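# Apuntes de mantenimiento de impresoras, tema 4: el fusor y el tóner que no se pega

Curso de taller, grupo de tarde. Traed la bata y el destornillador largo.
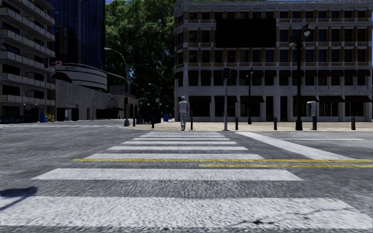 Última modificación: 6 de agosto de 2023

La semana pasada nos quedamos en el tambor y me pedisteis (bueno, me pidió Dayana Cuevas, pero veo que había más gente con la misma duda) que explicara por qué a veces la hoja sale bien impresa y, al pasar el dedo, se borra todo. Pues vamos con eso, que es el tema que más me gusta del curso.

## Qué hace el fusor

Cuando el papel deja atrás la zona de transferencia, el tóner está encima de la hoja casi sin sujeción. Es polvo, un plástico muy fino con pigmento, y ahí sigue hasta que pasa entre dos rodillos: uno calienta y el otro aprieta. Calor y presión, las dos cosas a la vez. Si falla una, ya tenemos la hoja que mancha.

En la máquina del aula, la Fonero grande, el calor lo da una lámpara halógena metida dentro del rodillo superior. En las pequeñas suele haber una resistencia cerámica con una funda muy fina alrededor, que calienta rapidísimo pero se rasga con mirarla. ¡Cuidado con los anillos y con las uñas!

## Síntomas, por orden de lo que vais a ver en la calle

- **El tóner se borra con el dedo en toda la hoja.** Falta temperatura o el papel es demasiado grueso para el modo elegido. Mirad primero el ajuste de papel en el controlador, por favor. No sabéis la de fusores que he visto cambiar con el controlador puesto en «papel fino» y la bandeja llena de cartulina.
- **Se borra solo en un lado.** Presión desigual. Muelle flojo o casquillo gastado.
- **Una marca que se repite a la misma distancia.** Medid con regla entre marca y marca y comparadlo con el perímetro del rodillo. Si coincide, ya lo tenéis.
- **Sombra del texto un poco más abajo.** El tóner se queda en el rodillo caliente y vuelve a caer en la vuelta siguiente. Demasiado calor, demasiado poco o funda gastada, hay que ir descartando.
- **Papel arrugado o en acordeón a la salida.** Muchas veces es humedad en el papel. Probad con un paquete recién abierto antes de desmontar.

## El caso Barrera

Este lo contamos en clase deprisa y lo dejo aquí por escrito. En la gestoría Barrera tenían una láser con 2.854 páginas en el contador del fusor, o sea, nada, y las hojas manchaban por la derecha. El técnico anterior ya había pedido la pieza entera. Teun Hendriks, que hacía las prácticas conmigo, abrió la tapa trasera y vio que una de las palancas verdes de presión estaba en la posición de sobres. Solo una. La subimos, sacamos unas hojas de prueba y a otra cosa.

Moraleja no hay, pero mirad las palancas.

## Desmontaje

1. Apagad, desenchufad y esperad. En nuestra Fonero, 53 minutos es lo que tardó en poder tocarse sin guante el día que lo cronometramos. Con prisa, guante térmico.
2. Tapa trasera fuera. Dos tornillos, y uno es más corto que el otro, apuntad cuál va dónde.
3. Soltad los conectores tirando de la clavija, nunca del cable.
4. Sacad el conjunto recto. Si roza, parad y mirad qué lo engancha.
5. Medid la continuidad del termofusible. Si está abierto, no lo puenteéis, ni para probar, ni un momentito. Esto lo pregunto siempre.
6. Al montar, girad a mano el engranaje una vuelta completa antes de dar corriente.

El paso que más se olvida es poner a cero el contador después de cambiar el conjunto. En la Fonero se hace desde el menú de servicio, opción 116, y pide confirmar dos veces. Si no lo hacéis, la máquina seguirá pidiendo fusor aunque el que lleva sea nuevo, y el cliente os llamará (con razón).

## Sobre el papel

Para las prácticas usamos el de 80 gramos de siempre. Getsemaní Meléndez trajo unas hojas satinadas para comparar y salieron dos atascos seguidos, así que esas las guardamos para el tema de arrastre, donde vendrán de maravilla.

## Para el próximo día

- Leed el capítulo de sensores del manual de Fuvberg, el de tapas grises. El apartado de inyección os lo podéis saltar.
- Traed medidos los termistores de la caja 2. Marisol Barajas tiene la llave del armario.
- Los que faltasteis a la práctica de rodillos la recuperáis en septiembre, hablad conmigo antes y buscamos hueco.
- Dayana Huerta: tu polímetro se quedó en mi cajón.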